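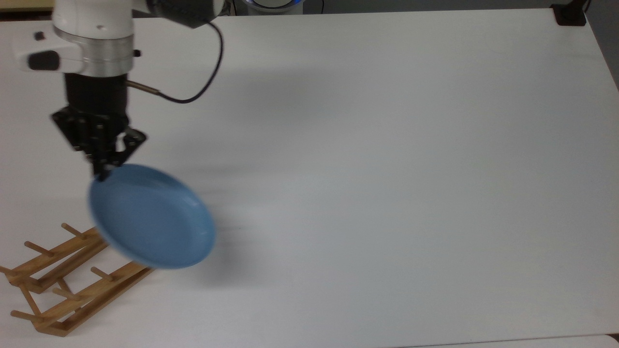
整理券の時刻を過ぎてから列に着いた場合はどう扱われるのか、そこを先に書いてほしい、とHedvika Ševčíkは前の版に書き込んでいる。結論からいうと、Paltness遊園地では指定時間帯の終了時刻までに専用入口を通過していれば有効で、1分でも過ぎると通常列に回される。列の最後尾に着いた時刻は考慮されない。今回の改訂ではこの点を手順3に組み込んだ。

Paltness遊園地を一日で回るための計画の立て方

対象と前提

本稿は、Paltnessに開園から閉園まで滞在し、乗り物を中心に回る来園者向けの手順書である。夜のパレードのみを目的とする場合、また年間パスで午後から入園する場合は、手順1と手順5だけ読めば足りる。運行内容は季節によって変わる。12月は屋外の水系施設がすべて止まるため、手順4の表をそのまま使うことはできない。

用意するもの
・入園券(紙または画面表示)
・園内地図(入口右側の棚、または公式ページの印刷版)
・当日の運休一覧
・腕時計または携帯電話
・筆記具

手順1 到着時刻を決める

開門の時刻と乗り物の運転開始時刻は一致しない。開門は9時、運転開始は9時半である。開門後の30分間は入口広場と中央通りまでしか入れず、その先はロープで区切られる。列はロープの手前に2本できる。左側の列が北区域、右側の列が南区域に向かう。途中で列を移ると最後尾に並び直すことになるので、並ぶ前にどちらの区域から始めるかを決めておく。

駐車場を使う場合は、第1駐車場から入口まで徒歩8分、第3駐車場からは送迎車で15分をみる。土曜日は第1駐車場が8時40分前後に埋まる。鉄道の場合は駅前の循環バスを使うが、園に直行する便は1時間に3本しかない。8時台の便を逃すと開門には間に合わない。

手荷物検査は入口の手前で行われる。検査台は折りたたみ傘と水筒を出すよう求めることが多いので、鞄の上のほうに入れておくと早い。

手順2 目的の乗り物を三つに分類する

地図を見て、乗りたいものを次の区分に振り分ける。

区分A 午前10時以降に待ち時間が急に伸びるもの
 大型コースターのGrostunance、屋内型のOtilon
区分B 一日を通して待ち時間の変動が小さいもの
 観覧車、外周鉄道、メリーゴーラウンド
区分C 日没後に空くもの
 急流下り、ボート、幼児向け区域の各施設

区分Aは一方を朝一番に、もう一方を整理券で処理する。両方を朝に並んで乗ろうとすると、二つ目の列に着く時点で待ち時間が60分を超えている日が多い。北区域のGrostunanceと南区域のOtilonは園の両端にあり、徒歩で17分かかるためである。

どちらを朝に回すかは天候で決める。雨の予報なら先にGrostunanceへ行く。強風と雷で止まるのはこちらで、Otilonは屋内のため天候による運休がない。晴天であればOtilonを先にしてもよい。Otilonは一度に乗れる人数が少なく、列の進みが遅い。

身長制限も分類の段階で確認する。Grostunanceは130センチ以上、Otilonは110センチ以上で、靴を脱いだ状態で測る。入口の計測棒で基準に届かなかった場合、係員の再計測を求めることはできるが、列の先頭で行われるため、届かなければ並んだ時間はそのまま失われる。中央通りの案内所で先に測ってもらい、手首に帯を付けてもらうほうがよい。

手順3 整理券を取る

整理券は券売機または公式アプリで発行する。券売機は中央通りの突き当たりにある。発行の条件は次のとおり。

1 一人につき同時に持てるのは1枚
2 次の整理券は、手持ちの券を使うか、発行から2時間が経過した後に取れる
3 指定時間帯は30分幅で、変更はできない
4 指定時間帯の終了時刻までに専用入口を通過すること

冒頭の質問は4に当たる。専用入口とは券を読み取る門のことで、その手前にも短い列ができる。混雑する日はこの列で10分近く待つことがあるため、時間帯の終わり際に着く計画は立てない。時間帯の前半に着くようにしておけば、門の前で待たされても失効しない。

例外は二つある。乗り物自体が止まった場合、券は当日中いつでも使える券に自動で切り替わる。また、外周鉄道の遅延で間に合わなかった場合は、下車駅で遅延証明を受け取り、門で提示する。証明の発行は下車時のみで、後から案内所に申し出ても出ない。

グループの場合は、全員分の入園券を一度に読み込ませて発行する。別々に発行すると時間帯がずれることがある。アプリでは代表者の画面に全員の券を登録しておく。登録には券面の下にある番号を使い、入園後でなければ受け付けられない。前日のうちに番号を控えておくと入力が速い。

手順4 時間表を作る

10時から閉園までを90分ごとに区切り、各枠に区分Aを最大一つ、区分Bを一つ入れる。移動時間は枠の中に含める。次は晴れの日の標準的な組み方である。

9:30 Otilon(通常列)
10:15 Grostunanceの整理券を発行、外周鉄道で北へ移動
11:00 昼食
12:00 Grostunance(整理券)
13:30 観覧車、メリーゴーラウンド
15:00 休憩または屋内の公演
16:30 外周鉄道で南へ移動、売店
18:00 急流下り、ボート
19:30 予備
20:30 パレード
21:00 閉園

昼食を11時に置くのは混雑を避けるためで、12時から13時半まではどの食堂も席を探す時間のほうが長くなる。席数が最も多いのは北区域の食堂Saragihで、696席ある。注文は入口で済ませ、呼出票を受け取ってから席に着く。先に席を取ることは認められていない。13時45分以降なら待たずに座れるが、その時間には日替わりの皿が売り切れていることがある。

19時30分の予備枠は必ず残す。午前中に運休があった場合、繰り越した乗り物はここに入れる。運休がなければ、区分Aの一方にもう一度並ぶ。パレードの直前は客が中央通りに集まるため、Grostunanceの列はこの時間に短くなる。最終の受付は20時45分で、それまでに列に入っていれば閉園後でも乗れる。

急流下りの後にGrostunanceを入れる順は勧めない。濡れた服のままだと座席の肩当てに衣服が張り付き、安全確認に時間がかかる。更衣所は急流下りの出口にあるが、18時以降は乾燥機が止まる。

手順5 パレードの場所を決める

経路は中央広場から入口に向かう片道のみで、折り返しはない。全体の通過に22分かかる。敷物を広げてよいのは開始の1時間前からで、縁石から内側に置いたものは撤去される。

早く退園したい場合は、広場に近い出発側で見る。列の最後尾が通過した後、裏通りを抜ければ先頭より先に入口に着く。裏通りは診療所の横から入る。車椅子用の区画は郵便ポストの向かいにあり、同伴者は2名まで入れる。区画の受付は当日の15時から案内所で行い、満員になり次第終わる。

うまくいかない場合

整理券がすべて終了している
 区分Aは13時前に配布が終わる日がある。その場合は19時30分の予備枠に通常列で並ぶ。取り消し分が券売機に戻ることがあるが、時刻は決まっていない。

アプリが券を読み込まない
 入園処理が済んでいない可能性が高い。入口の門で音が鳴らなかった券は未入園の扱いになっている。案内所で処理してもらう。

同行者とはぐれた
 園内放送での呼び出しは12歳以下に限られる。大人同士の場合に備え、入園時に集合場所を一つ決めておく。観覧車の下は出口が二つあって見落としやすい。

再入園したい
 退園時に手の甲に印を受ける。印のほかに入園券も必要になる。再入園は18時まで。

前の版への書き込みから

Norbert Skála:時間表のとおりに動いてみたが、10時15分の発行でGrostunanceの時間帯は12時30分からになった。昼食を後ろにずらして対応した。
→ 時間帯は選べないため、昼食と入れ替えられるように組むのが確実である。12時の行は目安として扱ってほしい。

Zdislava Vlček:一人で行く場合は単独客用の列があるのでは。
→ Grostunanceのみにある。入口は通常列の右側で、座席の位置は選べない。時間表では90分枠を60分に縮めてよい。Otilonには設けられていない。

Kazimír Machala:荷物はどこに預けるのか。
→ 入口広場のロッカーを使う。小型と大型があり、大型は午前中に埋まる。Grostunanceの乗り場にも棚があるが、施錠はできない。眼鏡は紐付きのものに限り着用したまま乗れる。

Norbert Procházka:外周鉄道は逆回りもあるか。
→ ない。時計回りのみで、北から南へは中央駅を経由する。南の駅から北の駅へは12分、北から南へは19分。荷物がなければ、北から南へは歩いたほうが早い。

変更箇所
・手順3に失効の条件と例外を追加
・手順4の休憩枠を14時45分から15時に変更
・ロッカーの項を書き込みへの回答に移動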